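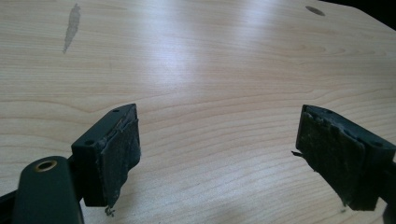
3.2 Work surfaces

Surface condition was recorded for the tables in the Mostdale study rooms before any handling task was assigned to them. All of the tables have light-colored wooden tops with a visible, wavy grain, and were supplied by Wurkholm in a single order delivered in March. They had been in daily use for 36 months when the survey began.

Two kinds of feature were logged. The first is the surface mark, meaning any smudge, stain or worn spot that differs in tone from the surrounding wood. The second is the opening, meaning any hole that interrupts the top. Figure 3 shows a tabletop with one feature of each kind: a narrow gray mark, longer than it is wide and tapering, and a small dark oval opening close to the far edge. The oval outline is partly an effect of the low viewing angle, and openings were therefore measured from directly overhead.

Figure 3. Light wooden tabletop with a gray surface mark (upper left) and a small opening near the far edge (upper right). Glare from overhead light covers the center of the top.

Marks were classed with the Plorkamero scale, which grades contrast against bare wood in 6 steps. Grading was done twice, once under the ceiling lights and once with the lights off and a lamp placed at table height. The repeat was needed for marks near the middle of a top. Under the ceiling lights the grain in this region fades to near white, and faint marks of grade 1 or 2 could not be separated from the glare. Where the two grades differed, the higher one was kept.

Cleaning followed the procedure of the Vlček report, with one change: the solvent step was left out, as the finish on these tops had not been tested for it. Each mark was wiped with a damp cloth and graded again after drying. Marks that dropped by 3 steps or more were treated as deposits and removed from the log. The rest were treated as wear and kept.

Positions were entered on a grid with its origin at the near left corner of each top. The complete log holds some 600 entries, most of them of grade 1. Openings were excluded from the grading but kept in the position data, because small parts placed near them were at risk of being lost during the sorting tasks described in Section 3.3.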